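Equipment review, ref. 2842
Category: tableware, small bowls
Supplier: Brolora
Reviewed: 27th February

## Brolora small bowls, mixed colours

### Purpose of the review

The Bondden purchasing office was asked to consider a replacement for the earthenware bowls used in its shared kitchens and practical rooms. The earthenware had served well, but it chipped readily, and a good deal of it had been withdrawn by July of last year. The Brolora bowl was put forward by the Udodport site, where a small stock had already been bought. The present review covers everyday use, cleaning, storage and value. It doesn't cover use in ovens, for which the bowl isn't sold.

A total of 86 bowls was obtained and shared between two kitchens and the practical rooms. They were used in place of the earthenware and returned to the same cupboards at the end of each day.

### Handling and use

The bowl is light and easy to lift with one hand. The rim is plain and comfortable to hold, and it gives a clean pour when the bowl is used for dry goods such as rice or lentils. With thin liquids the result is less tidy, and a little will run down the outside unless the bowl is tipped quickly.

Staff found the size right for a portion of soup, cereal or fruit. It is too small for mixing, and departments that need a mixing bowl should continue to order the Mihăilă range, which remains on the approved list.

Stability on a flat worktop was good. On a tray carried up stairs the bowls slid more than the earthenware had done, and a cloth or mat is advised.

### Cleaning

All bowls were washed by machine on the ordinary kitchen programme. Tomato and turmeric left a mark on the paler colours if the bowl was left overnight before washing. The mark faded after further washes but did not go altogether. The darker colours showed no staining, although hard water left a bloom on them which had to be wiped off by hand. Sites in hard water areas may wish to bear this in mind when choosing colours.

### Storage

The bowls nest closely and take up less shelf space than the earthenware. Stacks put away damp tended to stick together. The kitchens dealt with this by leaving the bowls upside down on the rack until morning.

### Colour

The supplier sends mixed colours unless told otherwise. Opinion on this was divided. The kitchens would have preferred a single colour, while the practical rooms found a mixture useful, as two bowls side by side on a pale wooden table can be told apart at once. Black and pink were the pair most often requested. 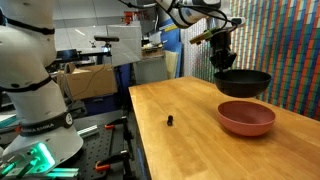 *Black and salmon-pink bowls at the butcher-block table.*

The pink has a matt look that suits a plain room. It is, however, softer in tone than the colour printed in the catalogue, and anyone matching it to existing plates should ask for a sample first.

### Faults noted

- Two bowls arrived with a rough spot on the rim and were exchanged without charge.
- The printed label on the base is hard to remove and leaves glue behind.
- Replacement bowls can't be ordered singly.

### Rating and recommendation

Use: good
Cleaning: fair
Storage: good
Value: good

The bowl is approved for general purchase under catalogue line 1311. Orders should state the colours wanted - the supplier will otherwise choose. Kitchens that serve curry or tomato dishes daily are advised to order the darker colours only. Existing earthenware in sound condition should be kept in use until it is worn out.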